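Home | Forums | Kitchen & Pantry | New Posts | Log In

Resealing opened bags: does the Trutine clip really keep things fresh?
Posted by Chae-won Myung, 10/05/2026
4 min read

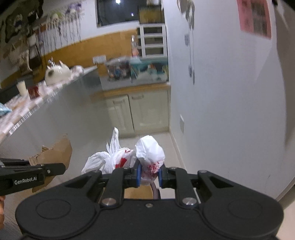
White bag with red printing, well creased.

Chae-won Myung:
Trutine says their bag clip keeps opened dry goods fresh "up to 7 times longer." Longer than what? An open bag on the counter? A bag folded over with a rubber band on it? The package doesn't say. They want $10 for a set and I already own clothespins. Has anyone here compared them at home, or are we all going by the reviews on the store page? There are 1,368 of those and the ones I read sounded like the same person.

flourandrye:
I have the set. Crackers stay crisp. They also stayed crisp with a binder clip, so take that for what it's worth.

Kurcombe_Dad:
Disagree with the above. I live somewhere humid and a binder clip only grabs the middle of the bag. The corners gap. The long clip covers the whole top and my chips last the week. I don't care what number they print on the box.

Chae-won Myung:
But that's an argument for a long clip, any long clip. Did you try a cheap one the same length?

Kurcombe_Dad:
No, because I'd already bought these.

pantrymoth81:
Jars. Every time this comes up I say jars and people go back to talking about clips. If you have moths a clip does nothing, they chew right through thin plastic.

Kyu-ri Ji:
I did a sort of test in February. Same brand of rice crackers, two bags opened the same evening, one with the Trutine and one rolled down tight with masking tape. After 10 days my husband couldn't tell which was which and neither could I. That's two people and one kind of cracker, so I wouldn't hang much on it, but it was enough to stop me buying a second set.

flourandrye:
How tight did you roll it? I think most of it is pushing the air out first.

Kyu-ri Ji:
Four folds, flattened with my hand before each one.

Kurcombe_Dad:
So you did a careful job with the tape. My kids aren't going to fold anything four times. A clip they'll use, sometimes.

Chae-won Myung:
OK, that one I'll give you. Still not seeing where 7 times comes from. I wrote to the company and got back a coupon.

pantrymoth81:
Was the coupon for jars

flourandrye:
Flitoter makes a plain long one without the rubber strip, if you want to do the cheap comparison. Mine got brittle after a year though.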